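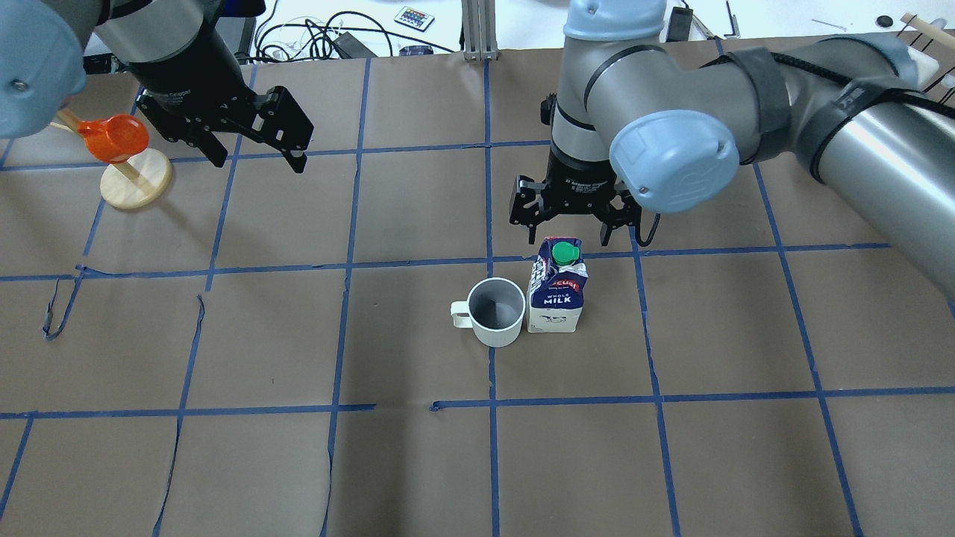

Dremden Home Blood Pressure Monitor: Six Months On

By Valquíria Holanda
October 13, 2023

My doctor asked me to start checking my blood pressure at home after a reading in January came back higher than either of us liked. I had an old wrist model in a drawer, but it gave a different answer every time I moved my arm, so I bought the Dremden upper-arm monitor and put the wrist one away. I have used the Dremden nearly every morning and evening for six months.

What you get

The box has the monitor, one cuff, four AA batteries, a cloth pouch and a paper log sheet. There is no wall adapter. You can buy one separately, and I did after the second set of batteries. The manual is long but the first two pages cover what most people need. The rest is warnings and a table of error codes.

Setup took me under ten minutes, most of it spent on the date and time. You hold the clock button down until the year blinks, then press the arrow to move up. There is no arrow to move down, so if you go past the right number you have to go all the way through again.

The cuff

The cuff is the best part of this monitor. It is stiff enough to hold its shape, so you can slide it on with one hand and pull it snug without help. A printed band on the inside shows whether your arm is in the right range. Mine falls near the middle. My brother-in-law has bigger arms and it would not close properly on him. A larger cuff is sold separately, and if you need it, order it at the same time. A cuff that is too small can give readings that are too high.

The hose is a little short. If you sit at a normal kitchen table with the monitor beside your arm, it reaches. On my desk I had to move the lamp.

Readings

I took the monitor with me to the clinic in the spring, and the nurse checked it against theirs. The top number was 2 points apart and the bottom number matched. She said that was close enough to keep using it. I would suggest anyone do the same with a new monitor, whatever brand it is.

At home, readings taken one after the other are usually close together if I have been sitting still. The first one is often the highest. I now rest for five minutes with both feet on the floor, take two readings a minute apart, and write down both. The Dremden has an averaging mode that does this for you, but it waits only 30 seconds between readings and you can't change that.

The screen is large and I can read it without my glasses. There is a backlight – weak, but fine for early mornings. A colored bar on the side runs from green to red. I ignore it now. My doctor gave me her own numbers to watch for, and they don't line up exactly with the bar.

Memory and app

There are two user profiles, A and B, with a switch on the front. The switch is easy to bump, and my husband's readings have ended up under mine more than once. I had 167 readings stored under my profile before I cleared out the ones that weren't mine, and you can't delete a single reading on the monitor itself. It is all or none. You have to do it in the app.

The app is called Disatov and it is only fair. Pairing worked on the second try. It draws a simple chart and makes a PDF you can send to your doctor, and that PDF is the one thing I use it for. It asks for an account before it will do anything, and it sends a reminder every day until you find the setting that turns it off.

Compared with the Stastisano

My neighbor Miłosz Kaczmarczyk has the Stastisano, and he let me borrow it for a week. It is quieter and the hose is longer. The cuff is soft, though, and I had trouble getting it even on my arm. It also costs more. If you have someone at home to help with the cuff, either one would do.

What I would change

A longer hose, a down arrow for the clock, and a profile switch that stays where you put it. The pouch is also too small once you add the adapter.

I would buy the Dremden again for the cuff and the screen. If you mainly want a good app, look at something else.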